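I changed doctor's surgery in June, and I did it with bad grace.

The old one on Damasceno Road had been mine for years. Two rooms above a chemist, a waiting area with chairs that stuck to your legs, and a receptionist who put the phone down on people. I didn't love it. But I knew which days to ring and which nurse could get blood out of me on the first go, and that sort of knowledge takes a long while to build up. Then a letter came to say the practice was being folded into the new Sellcombe Health Hub, and that this was "an exciting step forward in your care journey". I have never been on a care journey. I have been on the number 52 bus, and that is now how I get to the doctor.

The letter ran to four pages. The first three were about values. The opening hours were on the fourth, near the bottom, and they had been printed wrong, which I only found out by turning up at eight in the morning and standing outside until half past with a man who had brought a flask. He had been caught the same way the week before and had planned ahead this time.

What they say it does

The Hub is run by an outfit called Kellel, who also have the one at Serkeck. The idea, so far as I can make it out from the leaflet, is that everything sits under one roof. Doctors, nurses, physio, someone to talk to you about your feet, someone to talk to you about your mood. You join as a member (it's free, before anyone panics, it's still the health service underneath) and you get a small team who are meant to look after you and know your history.

I like the sound of that. I liked the sound of it the last time as well, when it was called a named doctor, and before that when it was just called having a doctor. My grandmother had one who came to the house and knew all the dogs. Every few years somebody rediscovers the notion that it helps if the person treating you has met you before, gives it a new title and has a leaflet done.

The leaflet says that 1842 patients moved across in the first wave and that satisfaction is "high". I was one of the 1842. I have gone through my post and my emails and I can't find anyone asking me whether I was satisfied. It may have gone to junk. I would like to know how many people answered, and when they were asked, and whether the man with the flask was among them.

My first visit

I went about my shoulder. It has been grinding since the winter, and I had put it off during the move on the grounds that my notes would be in a box somewhere.

You check in on a screen. The screen wanted my date of birth, then my postcode, then told me to see reception. Reception asked for my date of birth and my postcode. I sat down. The seats are better, I'll give them that, and there is a water machine and a lot of daylight. The television was showing a film about hand washing with the sound off.
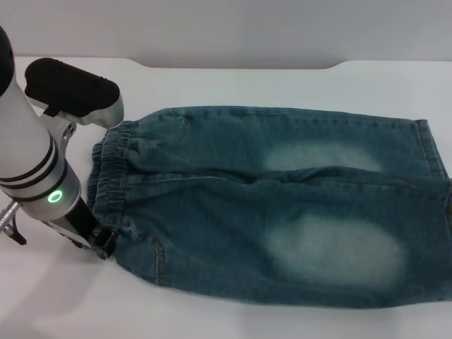
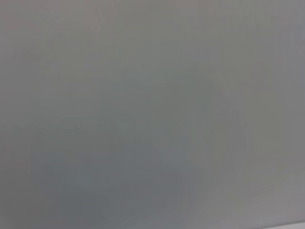
The appointment itself

I'd been told to expect a "whole person conversation". I got a physio with cold hands who asked good questions and listened to the answers, and who had me push against a wall in six different ways. It lasted longer than any appointment I ever had at the old place. She drew me a picture of the joint on the back of a form. She told me it would probably settle with exercises, and that if it hadn't by the time I'd done two months of them properly, she would send me for a scan. She leaned on the word properly.

So that was decent. I came out feeling I'd been taken seriously, and I said so at the desk, and the desk asked me if I'd like to download the app.

I'm less sure about the rest. At the old practice my blood pressure was checked by whoever was nearest. At the Hub it is done by a "wellbeing partner", who also asked how many portions of vegetables I had eaten the day before and typed in my reply without looking up. She told me my heart age was 59. I am not 59. I asked how it was worked out and she said the system does it. I asked what the system went on and she turned the screen a little away from me, quite politely. I don't doubt I could do with losing some weight, and I'd have taken it without a fuss from somebody who said it straight out. A number from a box that nobody in the room can explain is a different matter, and I notice it came with a printed sheet about joining a walking group.

Does anyone know my name yet

They use it a great deal. They use my first name, which was on the screen, and they use it at the start and end of most sentences, the way people do when they've been on a course. Whether they know me is another question, and three visits isn't enough to say. The physio remembered which shoulder. The second person I saw asked me to explain the whole thing again from the beginning, with my notes open in front of him.

My neighbour says I'm being unfair and that hers have been marvellous. She has diabetes and a bad hip, and she used to have to go to three buildings on three buses to be seen to. Now she has one bus and one building, and they rang her at home after a change of tablets to see how she was getting on. I can't argue with that and I didn't try. If it works best for people who need a lot of looking after, that's probably the right way round.

What I'd want to know, before they open another one, is what happens when the first lot of staff move on. Places like this are always good in the first year. The paint is fresh and somebody from head office drops in. The surgery on Damasceno Road had a ribbon cut once too, there was a photo of it by the toilets.

I'm doing the exercises. Twice a day, with a tin of tomatoes, in the kitchen. The shoulder still grinds in the mornings but I can get a coat on without swearing. The next appointment is at ten past nine and I've checked the opening hours with a human being.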